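Who gets the depot? How three towns competed for one employer

Project report by Subira Rweyemamu
Local Economy module, 9 May 2021

Why I chose this

My aunt lives in Pratstead, and for most of last year every phone call with her ended up on the same subject: would Skadach come or wouldn't it? Skadach sells household goods online and wanted a site for a new distribution depot. Three towns put themselves forward, and Pratstead was one of them. I started out knowing nothing about business rates or planning zones, and I have ended up reading council minutes for fun, which my family finds very strange.

My question was a simple one. When towns compete for a big employer, what do they offer, and who decides whether the offer is worth it?

How I did it

I read the public papers from all three councils, going back to August, when Skadach first invited towns to register an interest. I then made a questionnaire and handed it out to people who live or work in Pratstead. I gave out 40 copies and got 36 back, which I was really pleased with! I also had two long phone calls, one with a planning officer and one with the owner of a hardware shop on the high street. Both asked me not to use their names.

The three bids

Hanrahan had the obvious advantage. It is next to the motorway and already has an industrial estate with empty plots, so lorries could be in and out without passing a single house. Its bid was short and quite confident, and most of it was maps.

Jarden went for money. It offered the longest period of reduced rates and said it would pay for a new access road out of its own reserves. I found this bid the hardest to follow, as the cost of the road appears in one document and the rates discount in another, and they are never added together. I tried to do it myself and got three different answers depending on what I counted.

Pratstead could not match either of those, so it built its bid on people. The college promised a warehouse and logistics course, the bus company agreed to look at early morning services, and the council offered a site on the old brickworks land. The brickworks covers 441 acres, although only a part of that is flat enough to build on. I walked the footpath along the edge of it with my aunt and it is enormous – you can't see one end from the other.

What Skadach wanted

The invitation asked for a site ready within two years, good road links and "a reliable local workforce". In return the company said the depot would bring 1,000 jobs. I was very struck by how often that number turns up. It is in every council paper I read, and by the winter it had become the only thing most people could tell me about the plan. What is much harder to find is how many of those jobs would be full time. The planning officer told me the question had been asked and that the company's reply was "under discussion".

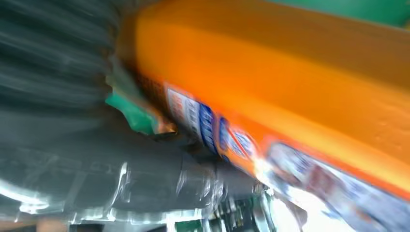

Figure 1. Orange plastic container with a printed label strip.

The hardware shop owner had a different worry. She sells a lot of the same things as Skadach: cleaning products, storage, paint, small tools. She wasn't against the depot at all and said new wages in town would be good for her too. But she pointed out that she has paid full rates for years, and a company selling the same goods would be getting a discount to move in next door. I hadn't thought of that before I spoke to her, and I went back and added a question about it to my notes for every council.

What people told me

Most of the people who filled in the questionnaire wanted the depot to come. The reason given most often was jobs for young people, so that they wouldn't have to move away. Traffic was the biggest worry, well ahead of noise or the look of the building. Several people wrote extra comments on the back of the sheet, and these were my favourite part of the whole project. One said, "We said yes to the brickworks once and it fed this town for sixty years." Another just wrote "WHAT ABOUT THE BUSES" in capitals and underlined it twice.

Where it stands

Skadach has not announced a decision. Hanrahan and Pratstead have both been asked for more information, and Jarden's council is due to vote again on the access road.

What I would do differently

I would hand out questionnaires in all three towns. My results only show what Pratstead thinks, and I'd love to know if people in Jarden have even heard about the road. I would also start asking for interviews much earlier, as the planning officer took five weeks to find a free half hour. I have kept my folder of council papers and will add the decision to it when it comes.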